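13 September 2022
Kitchen corner, counter by the water dispenser

Eero Kokkonen wants the stain written up before anyone throws more product at it. Fine. His theory is that the dispenser leaks. I am not convinced. The mark does start at the base and run off to the right, but a drip would leave a ring or a track, and this has the top coming away in white flakes. To me it looks more like something strong was left sitting there. The Varma cleaner was bought in May and I never liked the label.

Moved the green cups while checking the surface by hand. The specks in front of the drip tray are the same color as the big patch, so either it splashed or somebody scrubbed too hard. Can't tell which.

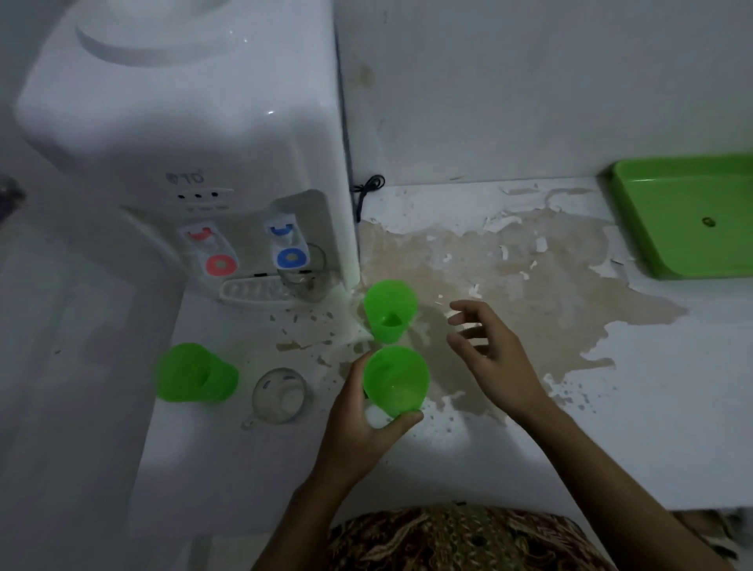 To try next
Paper towel under the dispenser for 30 minutes, blue tap only, then the red one. If it stays dry, Eero drops the leak idea.
Nestomel paste on one small spot near the wall - not the whole counter, please. The tin promises a lot.
Wall stains in the corner: leave alone for now, may be unrelated.
Ask Sokumstead what a new top costs. I expect we end up there anyway.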